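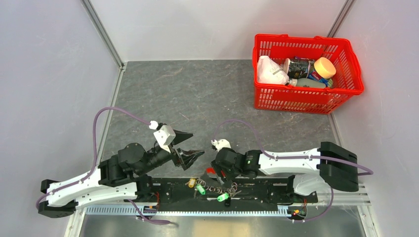
Kelska Regional Food Bank
Tagged: Community Notices

1/ The Kelska Regional Food Bank has completed its review of household grocery assistance for the coming year. The main changes are set out in this thread. The full text is available at the front desk of each branch.

2/ Beginning in September, residents of the Ata and Hametti districts will register through a single form. Households already on file with either district office do not need to register again.

3/ Eligibility will be based on household size and monthly income. Proof of address remains a requirement. A utility bill, a lease or a letter from a school will be accepted.

4/ The review drew on written responses from 61 partner agencies. The most frequent request was for longer evening hours. The Hametti branch will accordingly remain open until 6 p.m. on all distribution days. 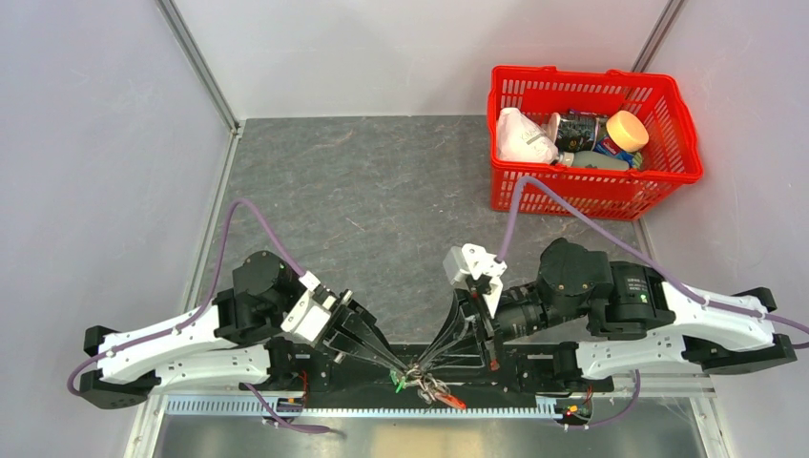 Bulletin No. 9

5/ Shelf-stable goods will continue to make up the larger part of each allotment. Fresh produce will be offered when supply allows and will not be counted against a household's allotment.

6/ Donors are asked to check dates before dropping off goods. We can't accept home-canned items, opened packages, or containers without a label. Dented cans are accepted if the seam is sound.

7/ Cleaning supplies and personal care items are also welcome at all branches. Please bag these separately from food.

8/ The Xu Street warehouse will close to the public for 30 days while the cold room is replaced. Bulk donations should be taken to the Ata branch during this period. Please use the side entrance on the parking lot.

9/ Residents who are unable to travel may name another adult to collect on their behalf. The form must be signed by both parties and renewed once a year.

10/ Comments on the new registration form may be left at any branch or sent by mail to the Kelska office. Replies to this account are not monitored outside office hours.

61 shares · 6 comments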